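About Stinenby

Domain names, hosting and email for small organizations

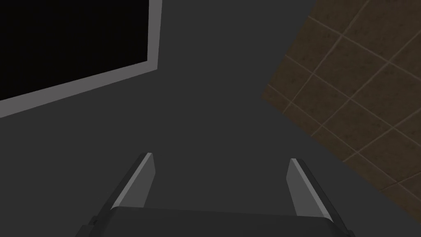
Stinenby started in a spare bedroom in Dresham, when a friend's bakery lost its web address over a renewal notice that went to a dead inbox. We got the name back for her (it took most of a summer!) and then her neighbors began asking if we could look after theirs too. Today we manage 728 domain names for 246 customers, mostly shops, clubs, clinics and one very busy choir. We like our own pages the way we like our control panel, plain and calm, with plenty of room, a bit like that wide gray surface at the top with no markings across the middle of it. You log in, you see your names and the dates they run out, and you can get on with your day.

We are still a small team of 5, and whoever picks up the phone can usually fix whatever you're calling about. In June we took over the customers of Marinescu, a hosting firm across town whose owners were ready to retire, and moving nearly 400 mailboxes kept us up later than we'd like to admit. Everyone who came over kept the same address and the same price for their first year with us.

Your domain is registered in your name, always, and if you ever want to move it elsewhere we'll send the transfer code the same working day, with no fee and no sad emails. Billing and renewals run on Jastetti, our own little system, which writes to you three times before anything expires and then has one of us call.

The office is open from 8:30 a.m. to 5 p.m., and the coffee is decent, so do come by.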